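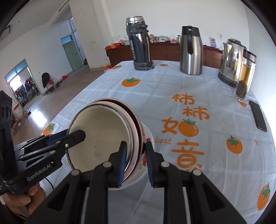
La asociación vecinal de Brokden abrirá en abril un servicio gratuito de préstamo de vajilla para comidas familiares, bautizos y fiestas de calle. El fondo reúne cuencos, platos, fuentes y manteles donados por los hogares del barrio durante el invierno, y podrá consultarse en el antiguo local de la panadería Butkienė, en la planta baja.

La iniciativa partió de Kaja Grigaitė, vecina de la zona, que en noviembre tuvo que comprar platos desechables para el cumpleaños de su madre. «En mi casa hay vajilla para seis. En la de enfrente, para ocho. Entre los dos rellanos teníamos de sobra y acabamos comiendo en cartón», explica. Colgó una nota en el portal y en pocos días empezaron a llegar cajas.

Casi nada hace juego. Hay cuencos de color crema con el borde oscuro, otros con el interior rojo, platos blancos con flores rojas y manteles de estampados muy distintos, entre ellos uno de tono azulado muy claro con caquis. La asociación ha decidido no separar las piezas por colecciones ni rechazar las que tengan señales de uso, siempre que no estén rajadas ni desportilladas por el borde.

El préstamo funcionará por lotes. Cada familia podrá llevarse hasta 60 piezas, que deberán devolverse limpias en un plazo de 2 días. No habrá que pagar alquiler, aunque sí dejar un teléfono y firmar una hoja de salida. Si algo se rompe, bastará con avisar o traer otra pieza de tamaño parecido – no hace falta que sea igual.

El servicio se presentará al público el 6 de abril de 2025 con una comida abierta en el patio trasero. Están previstos 100 cubiertos y la sopa correrá a cargo de Algirdas Sproģis, cocinero jubilado, y de su hijo Aivar. Quienes quieran asistir deben apuntarse en el local antes del mediodía de la víspera y llevar su propia cuchara, porque de cubiertos el fondo anda todavía escaso.

Las estanterías las ha cedido Pandarent, una empresa de alquiler de mobiliario de Mendcombe que renovaba su almacén. El resto de los gastos, sobre todo pintura, un fregadero de dos senos y cajas con tapa, se ha cubierto con 4,000 euros procedentes de la última rifa del barrio.

Ieva Eglītis, que se ocupa de clasificar lo que llega, pide que los cuencos se entreguen apilados por tamaño y con un paño o una hoja de periódico entre uno y otro. Los esmaltados se guardan aparte de la loza. También recuerda que no se aceptan vasos de cristal fino, ollas ni aparatos eléctricos. Los manteles deben llegar lavados; el planchado es opcional.

Entre las donaciones hay varias fuentes grandes que pertenecieron a la madre de Valdis Grigaitė y que llevaban años en lo alto de un armario. «Las sacábamos una vez al año, y luego ni eso. Prefiero que se usen, y si se rompe alguna, pues se rompe», dice.

El local abrirá dos tardes por semana, de cinco a ocho. Los horarios definitivos se anunciarán en la puerta. La asociación estudia ampliar más adelante el préstamo a mesas plegables y sillas, pero por ahora no tiene sitio donde guardarlas.

Las donaciones pueden dejarse en el mismo local durante el horario de apertura. Se ruega no dejar cajas en la acera.

Suscríbase a nuestro boletín y reciba las noticias de Brokden y Mendcombe en su correo. Puede darse de baja cuando quiera.

Utilizamos cookies propias y de terceros para mejorar su experiencia de navegación. Aceptar Rechazar Configurar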